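The Second Verse

I joined Drostus in March, mostly because Parviz Rostami owned a van. There were only two of us, so calling it a band was pushing it, but he had a drum machine and I had a bass with three working strings, and we both loved the same Asura tape (he'd recorded it off the radio and the DJ talks over the best bit).

Our first gig was at the Gristlow, up a flight of stairs I still see in my sleep. We'd sold 26 tickets, 9 of them to my family. I'd told my mum it was ambient. She brought a cushion!
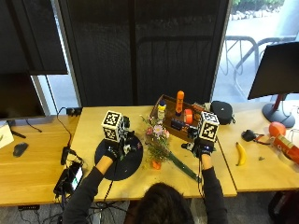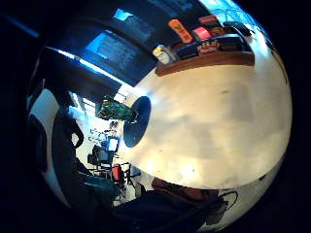

So there we were, one song in, and the drum machine decided it would rather be playing a bossa nova. Parviz went white. He pressed everything it had, and it got faster – and then he looked over at me as if I might know what to do. I played the bass line from the second verse, over and over, with my eyes shut, and after a while he gave up on the buttons and started singing. He never sang. He'd always said he couldn't, and he was right, but it was a lovely sort of couldn't, all breath and wrong notes.

My cousin Stöckli danced. That's his surname, but even his wife uses it.

We made £265 on the door and spent most of it on chips and a new clutch for the van, in that order, so really it was a deposit on a clutch. Somewhere past the ring road Parviz turned the tape down and asked what key I'd been in.

"No idea," I said.

"Good," he said, and turned it up again.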